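Repair Before Resale: Marcela Trnka on Office Desktops and Their Second Life

Marcela Trnka has managed refurbishment at Bornside for long enough to have firm views on power supplies. The company buys retired office desktops in lots, tests them, and sells the working ones to schools and small businesses. A typical lot is 200 units. The one being sorted in July came to 202, two more than the paperwork said.

"The count is always off," Trnka says. "We record what arrives and send the difference back to the seller. It takes ten minutes and saves an argument later."

Every unit gets an intake number before it is opened. The number follows the case, not the drive, as drives are pulled first and wiped on a separate line. Trnka changed this two years ago after the old system, which tied the record to the drive serial, left her with shelves of machines that had no history at all.

Sorting is by fault class. Class one will start and pass a memory test. Class two starts but fails something. Class three does not start. Class three used to go straight to scrap, and Trnka argued against that for months.

"Most of class three is a dead coin cell, a bad power supply, or memory that has worked itself out of the slot," she says. "Those are cheap faults. If you scrap on the first failed start, you are paying to throw away good boards."

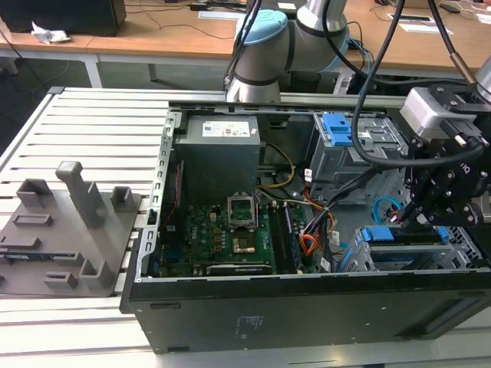 Parts matching takes up more of the working day than repair does. Large office makers often use their own board layouts and power connectors, so a supply from one model may not fit the next, even when the wattage is the same. Bornside keeps its stock by board family first and by maker second. A green Dell board with its processor socket open, for example, is logged as incomplete until a compatible processor has been assigned to it. Trnka wants the socket inspected under a magnifier before anything is fitted.

"Bent contacts are the one fault I will not let people guess at," she says. "You look, you write down what you saw, and a second person looks. After that you can decide."

Flora Mackay, who handles sales, would like the process to be faster. Her buyers order in batches of 40 and want every unit in a batch to match. Trnka's answer is to hold finished machines until a full batch exists, which ties up shelf space and money.

"Flora and I disagree on this most weeks," Trnka says. "A school with one image and one spare parts box is a school that doesn't call us."

Warranty returns are logged against the same intake number. Of the last 977 desktops shipped, the largest group of returns involved fans, mainly noise complaints. Bornside now replaces any case fan that fails a spin-down check, whatever its age. Thermal paste is renewed on every unit.

Trnka is less certain about storage. New solid state drives add to the price, and used ones are hard to grade. For now she fits new drives in the school batches and offers used ones to other buyers at a discount, with the recorded wear figure printed on the invoice.

Her next job is the test bench software, which still writes its results to a spreadsheet that only one person can have open at a time.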